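15 January 2024
By Llinos Foulkes

Progress report to the Korstead Fund: Harnosthorpe portrait residency and exhibition

The grant was awarded to support a year of studio time for the painter Qian, a programme of open sittings, and an exhibition at the Harnosthorpe gallery this September. We are now at the halfway point.

Qian has finished 25 of the 40 portraits planned. All are oil on board and all are of people who live or work in Harnosthorpe. A further six are underpainted and waiting for second sittings. The pace slowed before Christmas, when several sitters had to rearrange, and we have moved those appointments to the coming weeks. We still expect the full set to be ready for framing by the end of June.

The open sittings have been better attended than we planned for. To date 79 people have come to watch, draw or sit. Most had not been to the gallery before, going by the sign-in sheets. Many of them asked to be told when the exhibition opens, and we now keep a mailing list for this. Two of the regulars have started bringing their own work for Qian to look at, and we have set aside the last half hour of each session for it.
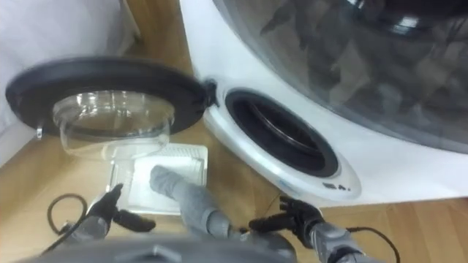

White appliance with a dark tinted cover, on the wooden floor.

Recorded interviews are behind schedule. The plan was to record each sitter talking about the place they chose to be painted in, and to play extracts next to the portraits. We have recorded 2 so far. The first was too noisy to use in full, so we have moved recording to the upstairs office. Drelano, who are editing the sound, have agreed to take the files in one batch in May instead of monthly. There is no extra charge.

Spending is within budget overall. Materials are slightly over because the price of boards went up after we applied. Travel is under, as most sitters have been happy to come to us. We would like to move part of the travel line to materials and ask for your agreement to this. A revised budget sheet is attached separately.

Work for the next period:
Complete the second sittings and begin the remaining portraits.
Record the outstanding interviews.
Agree the hang and the wall colour with the gallery.
Send the catalogue text to the printer.

We have not yet settled whether the portraits will be sold or kept together. Qian would prefer to keep them together for at least a year after the exhibition, and two venues have asked about a tour. I will write separately once we have firm terms from either of them.

Last updated: 15 minutes after first posting, to correct the heading
Contact us | © Harnosthorpe Gallery | Back to top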